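Home Skills 42: Setting Out and Clearing a Work Surface
Dollard Community Learning, Room 412
Handout for Tuesday, September 24, 2024

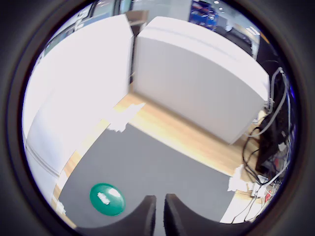

Before we begin

Welcome back, everybody, and a special welcome to those of you who moved over from the Pultetti evening group (there are plenty of hooks by the door for your coats, so please don't balance them on the chair backs). Last time we talked a good deal about where things live in a kitchen, and we ran out of time before we got to the table itself, so that's where we'll start today.

A mat gives you a place to work. I know that sounds almost too simple to write down, but I have watched a great many people begin a job with the whole table at their disposal and finish it with things spread from one end to the other! A plain dark mat on a pale wooden table draws a line for you. Whatever you're working with stays on the mat, and everything else waits its turn somewhere off to the side.

Taping the mat down

We use ordinary white tape at the corners and edges. Tear it by hand if you like. A ragged end holds perfectly well, and a crinkle or two won't hurt. If the sides of your mat bow a little, press it flat with your palms before you tape, working from the middle outward, and then run a hand over it once more when you've finished.

One thing at a time

Start with one piece, such as a green plate or lid, and set it toward the left side of the mat. Leave the rest bare for now. You'll be tempted to bring over the cups and the bowls as well, and you're welcome to them later, but for the first round I'd like you to get used to the feeling of open space around a single thing.

Glossy pieces and bright light

Shiny dishes can fool you. A lamp or a sunny window puts a white spot on a curved surface, and it's easy to scrub away at a mark that is only a reflection. Tilt the piece gently. If the spot slides, it's the light, and if it stays put, you have something to look at more closely. Look along the rim too, where one side may seem lighter than the other.

Practice for the session

Work in pairs, please, and take your time over it.

Lay your mat and tape it.
Set out one piece, look it over, and put it away.
Do the same again with 3 pieces, leaving a hand's width between them.
Swap places with your partner and repeat.

For next time

Please read the Hodžić chapter on shelves and drawers, and bring one dish from home that never seems to have a proper place. Spare tape is in the top drawer by the sink.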